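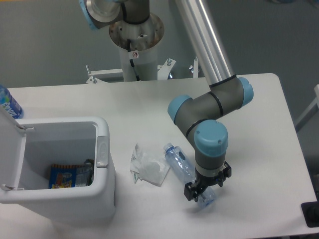
## Tow lot owner gets 18 months in Garnenden car sales case

GARNENDEN, 28 October 2020 – The former owner of Manríquez Towing was sentenced to 18 months in county custody this morning for selling impounded cars out from under the people who owned them, closing out the biggest piece of a case that has been dragging through the courthouse since before the shutdown.

Maricruz Valdovinos pleaded guilty in the summer to theft and to filing false lien papers. She had faced up to 40 months. Prosecutors asked for something near the top of that. The defense wanted probation and home confinement.

Judge Montserrat Carrillo landed in between, closer to the defense.

"I have read every letter," Carrillo said from the bench. "I read the ones from your family and I read the ones from people who walked to work for a winter. I gave the second pile more time."

Valdovinos, in a gray jacket and a mask, stood for the whole of the sentencing and spoke for less than a minute. She said she was sorry, that the business had been her father's, and that she had "let it get away from me." She did not look back at the benches. Deputies took her out through the side door. No reporting date, she went straight in. Her attorney had asked for two weeks to settle family matters and was turned down.

### What she admitted

Manríquez held the city's towing contract for years. Cars picked up for unpaid tickets, expired tags, blocked hydrants, snow routes, all of it went to the lot off Flelby Road.

Under the contract the company had to mail a notice to the registered owner, wait out the holding period, then ask the city for permission to put a car up at public auction. Anything left over after towing and storage fees was supposed to go back to the owner.

The state went through the records of 214 cars that left the lot over the period covered by the charges. In 97 of them, according to the plea agreement, no notice was ever mailed. The form said it was. A signature was there, a mailing date was there, no letter went out.

The cars were then sold privately, mostly for cash, to buyers who seem to have had no idea. None of the buyers have been charged, and the prosecutor's office said again today it doesn't expect to.

Owners who called or came by were told different things. Come back with another form. Wrong lot. Already auctioned. A few kept getting storage bills for cars that had been gone for weeks, a detail that came up more than once in the victim letters and which the judge read out loud.

One woman wrote that she paid off a storage bill in three installments. Her car was in another state by the second one.

### In the courtroom

Seating was spaced out and most of the people who wanted to watch did it from the overflow room down the hall. Sound cut out twice. Someone in overflow yelled "we can't hear" the second time and a clerk went in to fix it.

Four former car owners gave statements, two in person and two by video link.

The first, a home health aide, said she lost her job after her car was towed for tags that were nine days out. She had the money for the fine. She did not have the money for the fine plus storage, and while she was getting it together the car was sold. Her daughter's car seat was in it. She said she asked about the seat four times.

The second was a retired roofer who said he didn't care about the car, it was junk and he knew it, but his tools were in the trunk and those were not junk. He was the only speaker who adressed Valdovinos by name. "I knew your dad," he said. "He towed me once and drove me home after."

The two on video were shorter. One asked for the full term. The other said jail would not do much for him either way and that what he wanted was the check.

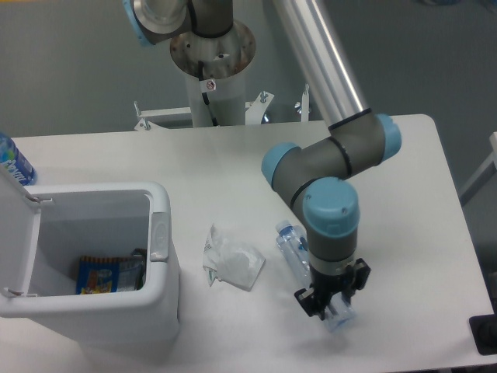 The check is the part that's still up in the air. Carrillo ordered restitution but did not set a final figure. That gets its own hearing. Prosecutors say they need more time to put values on the cars, several of which were resold again and at least one of which has been scrapped. The defense says the state's numbers so far use dealer prices for cars no dealer would have taken.

The lot itself has already been sold and the proceeds are sitting in a court account. Whether that covers everybody, no one would say on the record. The assistant prosecutor, asked in the hallway, said "we'll see what the hearing brings" and kept walking.

### Why not more time

The judge spent a while on this, clearly expecting the question.

Valdovinos had no record. She pleaded guilty early and gave investigators the lot's paper files, including a set of ledgers they did not know about. Without those ledgers, Carrillo said, a good number of the owners would never have been identified at all. The state agreed on that point.

Against her: the length of time it went on, the fact that the people hurt by it were in large part people who were already behind on something, and the false forms. Carrillo came back to the forms several times. A late notice is a mistake, she said. A signed statement that a letter was mailed, when there was no letter, is a lie told to a court.

She also turned down a request that the sentence be served at home on account of the virus. The county jail has a seperate intake unit for new arrivals and the judge said she was satisfied with it.

Two years of supervised probation follow the custody term. Valdovinos is barred from holding a towing license or working for any company with a public towing contract while she's on it. The prosecution had wanted a lifetime ban. Carrillo said she didn't think the statute let her do that.

### Other loose ends

A former lot manager is charged seperately and has pleaded not guilty. Trial date was pushed back with everything else this spring. Not yet reset. His attorney was in the overflow room today and left without commenting.

The city, meanwhile, has its own problem. An internal review put out earlier in October said the office that was supposed to sign off on auctions had been approving them in batches, with no look at the underlying notices. The review did not name employees. It recommended that owners get notice by text or phone as well as by mail, and that the city do the mailing itself.

City council has the recommendations but hasn't scheduled a vote. The council president's office said it would come up "this fall." It is fall.

Towing is being handled for now by Perkwood Recovery, on a temporary contract. Perkwood uses a different lot, on the north side near the rail yard, and posts a daily list of the cars it has taken in. Complaints so far have been mostly about how far out the lot is. Bus goes within a mile of it, then you walk.

A civil suit on behalf of former owners is also pending. It names Manríquez Towing and the city. The city has asked to be dropped from it. A ruling on that was due last month and hasn't come down.

### Reaction

Outside, the lead defense attorney called the sentence "hard but fair" and said there would be no appeal. Part of the plea deal limits what could be appealed anyway.

"She's been working with the state for over a year," he said. "She wants people paid. The sooner there's a restitution number the sooner that happens, and that isn't up to us."

The prosecutor's office put out a two-line statement thanking the victims and the investigators. It did not mention the length of the sentence. Asked if the office was disappointed, a spokesman said he would let the statement stand.

The home health aide stayed on the courthouse steps a while after the TV crews had left. She has another car now, an older one, and a different job. She said 18 months sounded long when the judge said it and then shorter by the time she got to the elevator. She was glad she came. She had to be at work by two.

The roofer had left already.

### If your car went through the lot

Owners who think their car was among those sold, and who have not heard from the state, can still file a claim with the victim services desk on the ground floor of the courthouse. Bring whatever you have. Title, registration, an old insurance card, a tow slip, a storage bill, a photo of the plate if that's all that's left. Claims for belongings left inside count too, and the desk says a written list is fine when there are no receipts.

Claims filed after the restitution hearing may not be included in the first round of payments. The hearing date will be posted by the clerk. People who have since moved should update their address with the desk, even if they filed already. Letters to some owners have come back.

Interpreters are available at the desk in the mornings. Masks required in the building, and expect a line at the screening station, it was out the door today.

*Updated to add the defense attorney's comments and to correct which door the overflow room is behind. An earlier version also said the probation term was one year. It is two.*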